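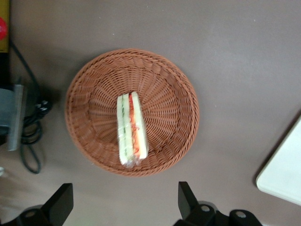
A wrapped finger sandwich in a round woven basket.

Search the guide
Enter a word or part number

Section 4: Setting up your Falgate counter fridge for sandwiches and cold snacks

Welcome back, and well done for getting the fridge unpacked and levelled. It's a heavy old thing and the hard part is behind you. This section takes you through the first chill, the shelves and the everyday settings for wrapped food. Do make yourself a cup of tea first, as there is a fair bit of waiting in it.

Before you start

Let the fridge stand upright for 4 hours after it has been moved, with the plug out. If it travelled on its side, leave it overnight.

CAUTION: Never run the fridge from an extension lead. Your socket must be able to supply 2000 watts, and nothing else should share it.

1. Plug in and switch on at the wall. The display shows two dashes and the fan starts up – it is rather loud for the first few minutes, then settles.

2. Press and hold SET until the number flashes. Use the arrows to choose 4 degrees, then press SET again to keep it.

3. Close the doors and leave them closed until the display stops blinking. On a warm day this can take most of the morning.

4. Slide in the shelves, lip towards the back. The narrow shelf is 297 mm deep and goes at the top, where it leaves room for the lamp.

5. Load your food, already cold, with a finger's width between packets so the air can get round. Baskets are fine on any shelf, provided they don't touch the rear grille.

NOTE: Wrapped sandwiches do best on the middle shelf. Bread pushed up against the back wall can freeze at the edges, and your customers will certainly tell you about it!

6. Put your date labels on the side of the wrapping that faces the door, and bring the older packets forward each time you top up.

If the display shows E2

A door has been open too long. Close both, wait ten minutes and press SET once. Should it come back, have a look at the door seal for crumbs, and wipe it with warm soapy water and a soft cloth. Please don't use bleach on the seal, however tempting it may be.

Related items
Rotunent shelf clips, part 2096
Section 5: Cleaning and defrosting
Section 6: Changing the lamp

Contact the Falgate helpdesk | © Falgate | Back to top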